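The Retora service stopped at 2,000 connections and would not take another.

Ga-eun Koo found it first. She had restarted the server at Drillcombe and watched the count climb back to the same number, and then she called Gyu-bin Son, who was eating rice over the sink.

"It's the pool," she said. "Something opens them and never closes them."

"What does the config say?"

"Which one? There are 2."

He put the bowl down. There was only supposed to be one config file. He logged in and found the second in a folder named Lidell, after a customer they had lost in August. It was last edited by Pyo, the deploy script, which edited whatever it was told to.

He opened both side by side. They matched down to line 279. After that the Lidell file had a connection string the other did not, pointing at a database that had been switched off for months. Every request tried it first, waited, and gave up without letting go.

"I'm going to take the line out," he said.

"Make a copy first."

"I made a copy."

He deleted the line, saved the file and started the service again. They stayed on the phone and read the count to each other. It reached 1,716 and began to drop.
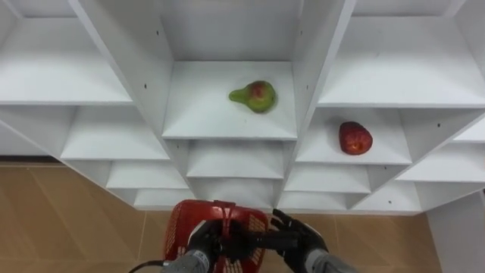
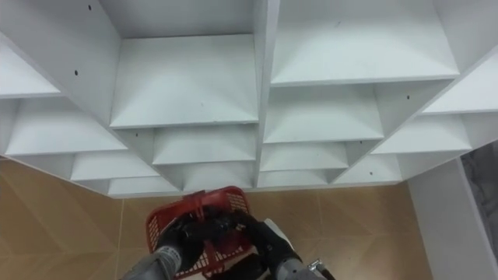
"It's going down," Ga-eun said.

"I see it."

She asked if he would write it up tonight or in the morning. He said tonight, while he still remembered the order of things. He typed February 2021 at the top of a blank page, then went back to the sink for his rice — it was cold by then — and ate it at the keyboard.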